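Household Textiles, session 8: pile and fringe fabrics
9 October 2018

Read the chapter on yarns before the session. Bring your Grasen swatch card and a hand lens.

## Chenille

Chenille yarn has a core of two threads twisted together, with short lengths of fibre held between them. The short lengths stand out on all sides and give the yarn its furry surface. In cleaning goods the fibre is usually very fine polyester, and the yarn is cut or looped into thick fingers sewn to a backing. The fingers pick up dust and hold a good deal of water. 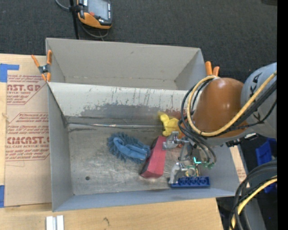 ## Care

- Shake out grit before washing.
- Wash apart from cotton towels, which shed lint into the pile.
- No fabric softener. It coats the fibres and they take up less water.
- Dry on low heat or on a line.

## Terry and velvet

Terry has uncut loops, normally on both faces. Velvet has cut pile on one face only. Look at swatches 8 and 11 under the lens and note which way the pile lies. The Dotik sample is a knitted velour and stretches across its width; leave it out of the first table.

## Written work

Compare two pile fabrics from the card in 200 words. Say how each is made and how you would wash it. Hand it in at the next session, with your table stapled to the back.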